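How to budget for a two-armed robot before the sales call does it for you

Start with the task, written on one side of a sheet of paper, in words a temp worker could follow. Every bad purchase I have been near began with the arm and went looking for a job afterward. The salesman will be happy to help you look. Don't let him.

I plan equipment for a small packing business, and over the past year I have read more quotes for dual-arm systems than I wanted to. What follows is the order I now work in. It is slower than the order the vendors prefer.

Step 1. Write the task with the nasty parts left in

"Pick and place confectionery" is not a task. Which confectionery? Wrapped in what? Lying how? Handed to whom? If two arms are being quoted, write down the step that needs the second one. If you can't find that step, price one arm and a fixture, and see what happens to the total.

Step 2. Get the demo done on your awkward item

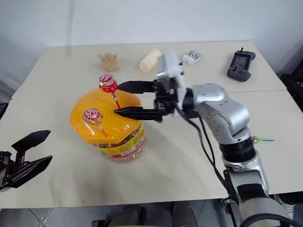
Vendors choose their demo objects with care, and so should you. A cube tells you close to nothing. What I ask for now is something with a thin part and a fat part, in packaging that shines or has a busy print on it. A lollipop does nicely: the gripper has a narrow stick and a patterned wrapper to deal with, and one left lying tilted on a domed jar lid is a different problem from one held upright. Ask for both positions. Ask for the ones flat on the table too, with clutter left behind them, and ask to see the attempts in a row with no cuts. Write down how many were tried and how many were dropped, and who reset the table in between.

If the vendor says your item can be "added later," get the price of later in writing.

Step 3. Split the quote into lines

Most quotes arrive as one big number and a paragraph of adjectives. Send it back and ask for separate prices on:

Arms and controllers
Grippers, with spare fingers listed on their own
Cameras and mounts
Table, stand or base
Software, with the yearly fee shown apart from the first year
Setup and training, in days
Freight and unpacking

The Ornomia quote I worked through last May looked cheaper than Arkard's until the lines were apart. Then the gripper fingers showed up at $150 a pair, with a note that they were "consumable." How fast do they get consumed? The rep didn't know. I put in 17 pairs for the first year, a guess on the gloomy side, and wrote "guess" next to it so that my boss would see it was one. That is $2,550 that had not been in anybody's brochure.

Step 4. Budget the hours, then argue with them

Human time is where these plans go wrong. Someone has to set up the table, run the trials, put things back, and stand by while it is all being tuned. Thibodeau's proposal allowed two days for this. I asked for the logged hours from their last comparable install and got, after some silence, 434. They were very pleasant about it.

So multiply. Take the hours, use your real hourly cost with benefits included, and put the answer on the same page as the hardware. If the project only works with that line missing, it doesn't work.

Step 5. Measure the floor you will really use

A brochure footprint covers the base. It won't cover the reach of both arms, the people walking past, the cables, or the boxes the stuff came in, which will live next to the machine for longer than you think. Tape the area out on the floor and leave the tape down for a week while people do their normal work around it.

Watch a handover if you can, one arm passing something across to the other. It takes more air than you would guess from a drawing.
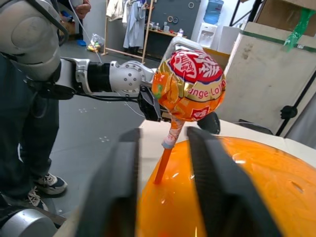
Laurier Chan wrote in after the first version of this page to say I was being too hard on the second arm. Two arms had replaced three fixtures on a line that changes products every couple of weeks, the message went, and every fixture had cost nearly $400 to redo at each change. Fair enough. That is a task with a reason for two arms in it, and the reason has a dollar figure. I would still want to know what the changeover costs in retraining, and the message didn't say.

Step 6. Rent before you buy, if they'll let you

Storkska quoted us a trial rental with part of the fee credited toward purchase. Read the credit terms closely. Ours expired before the trial could reasonably have finished, and it took Tsz-kin Ng one phone call to get that changed. They will usually move on dates. They hate to move on the software fee.

Put your pass mark in the rental agreement: so many good picks in a row, on your items, in your building, with your staff running it. No pass, no purchase, and freight back is theirs.

Step 7. Set a date to say no

Ours was 5th August. By then we either had the uncut trial, the split quote and the hours, or the money went back into the general budget. Two of the four vendors missed it, and one of those still calls.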